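Search this site Enter keywords Search

Breltmont Institute of Design
Environmental Lettering and Signage — Course Handout, Unit 5
Unit coordinator: I-hsuan Kwan

Share 7 Comments 0

Purpose of this handout

These notes accompany the unit on lettering applied to buildings and interiors. Students are expected to have read them before the July studio session and to bring a printed copy, together with a scale ruler and a tape measure. The unit does not cover illuminated signs or statutory safety signs.

1. Reading distance

Letter height is settled before typeface, colour or material. For the purposes of this unit, students will allow 30 millimetres of capital height for each metre of intended reading distance. The allowance is generous and is meant for names and headings at the entrance to a building. Directory panels, which are read by a person standing still, are treated separately in the Kiani exercise.

Distance is measured from the point at which the visitor must make a decision, and should be marked on the plan. A sign that can be read only after the visitor has passed the turn-off has been placed incorrectly, whatever its size.

2. Choice of letterform

Rounded sans serif capitals hold their shape well at large sizes and tolerate uneven wall surfaces. Their weakness lies in the counters — the enclosed spaces of letters such as B and R — which tend to fill in when a heavy weight is viewed from a distance. Students proposing a bold weight must submit a reduced proof alongside the full-size drawing.

Letterspacing supplied by software is intended for text sizes and will generally require correction by eye. Pairs involving L, T and A need particular attention.

3. Contrast and glare

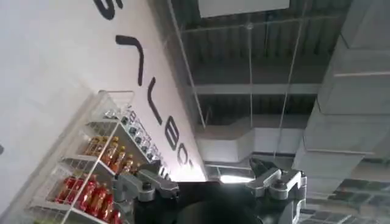

Black on white gives the strongest contrast available, but contrast measured on a sample card is no guide to performance on site. A pale wall under direct light may wash out part of a word at certain hours. Site visits should therefore be made once in the morning and again after 3 pm, with the direction of light noted on the elevation drawing. Matt finishes are preferred throughout.

4. Assessment

The Tundavura brief is marked out of 100 and requires one elevation, one full-size letter and a written rationale. Drawings on Trultitine film will be accepted — ordinary tracing paper will not, as it cockles in storage. Requests for an extension are to be lodged with the unit coordinator in writing before the due date.

Share 7 Comments 0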